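Home Wine Bench Start Cellar Kitchen Garden Contact

Small-batch fruit wine: tips for the kitchen and the basement

These notes come from making plum, cherry and rhubarb wine in one-gallon jugs. They assume you already have a recipe you like.

Cleaning jugs
Rinse a jug the moment it is emptied. Dried sediment takes an hour of soaking that fresh sediment doesn't need. For a ring that won't come off, fill the jug with warm water and unscented oxygen cleaner and leave it overnight. Skip the dish soap. Rinse until the glass no longer feels slick, then sanitize right before use. A jug sanitized last month has to be done again.

Fruit
Freeze plums and cherries first, then thaw them in the bucket. The skins break down and you get more juice with less mashing. Pit them if you have the patience — cracked pits make the wine bitter. Tie the fruit in a straining bag, and push it under the surface twice a day while it ferments.

Hydrometer
Take a reading before the yeast goes in and write it on tape on the side of the bucket. Mine is an old Gunitz that leaves out the decimal point, so plain water reads 1000. Dry wine finishes a little below that. Spin the hydrometer to knock off bubbles, and read it at the flat part of the liquid, where it doesn't climb the glass.

Racking
Move the wine off the heavy sediment once the bubbling slows. Set the full jug on the counter the evening before, so whatever you stirred up by lifting it has time to settle. Keep the end of the hose under the surface in the lower jug. Leave the last half inch behind.

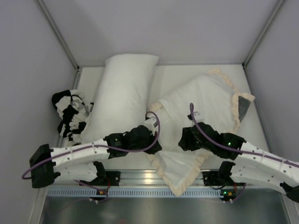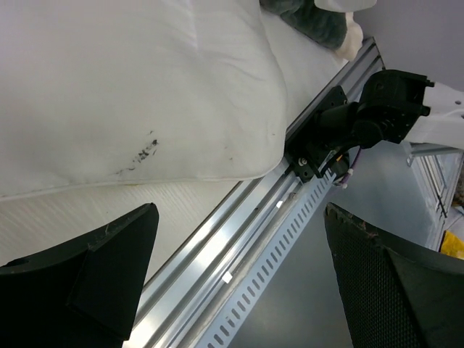
How long should fruit wine sit before it is bottled?

Most of mine sits nine months after the first racking. Rhubarb can go sooner if it is clear and the reading has stayed the same for three weeks. Plum is slower to clear and does better when it's left alone until you can read newsprint through the jug.

Corks and bottles
Soak bottles to get labels off. Labels from the Wostunberg bottles slide off in hot water, but the Phuthong ones are glued with something that needs a razor blade and cooking oil. Don't use screw-top bottles with a corker, as the necks are thinner and can crack. Stand corked bottles upright for three days, then lay them down. A floor corker is easier on the wrists than the two-handled kind. I use the Itar 495 and wipe the jaws with sanitizer between batches.

Storage
A steady temperature matters more than a low one. The bottom of an inside closet beats the top of the refrigerator. Keep bottles away from the furnace and out of the light, and write the fruit and the month on each one with a paint pen.

Comments (3)

Razor blade worked on mine too, but I let the oil sit overnight first.

Can I use frozen grocery store cherries for this? They come already pitted.

Same as yours on the rhubarb. My May batch was clear by Thanksgiving and I bottled it then. Plum is still cloudy.

Contact | Copyright Home Wine Bench | Back to top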